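Participants wanted: shared kitchen cleanup study
Radwan building, Jesisgate. Tuesday evenings in August

We keep reading that a tidy kitchen is a matter of good habits. The people who write this usually have something to sell you. Nerard would like to find out whether any of the popular dishwashing routines save time when several adults share one sink, and we need households of 3 or more to try them.

You would come in as a group, cook a plain supper, eat it, and clean up by whatever routine we hand you. I expect most of them to do nothing. If you already own a color-coded chore chart and love it, you are welcome too, but please don't argue with the others about it. 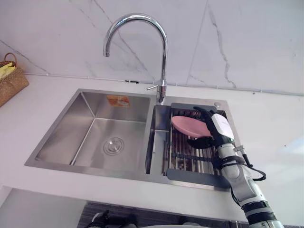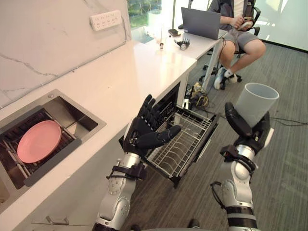 Sinks cause more bad feeling in shared homes than money does, or so 262 people told us in our last survey — I have doubts about how we worded that question. Some groups will wash by hand and some will load the machine. The two-basin sink with the roll-up rack over the narrow side is where hand washers will work, and the dishwasher pulls out as a drawer under the counter, with curved tines for the plates. Whether anyone fills those tines the way the manual says is something I'd like to see for myself.

Pay is $308 per household for the full set of evenings, and supper ingredients are on us. Evovden handles the payments, so allow for their paperwork. No experience needed. You must be over 18 and able to stand for an hour.

Write to Rigoberto Cortés at the Nerard front desk. Tell us who does the dishes now, and have each person answer separately.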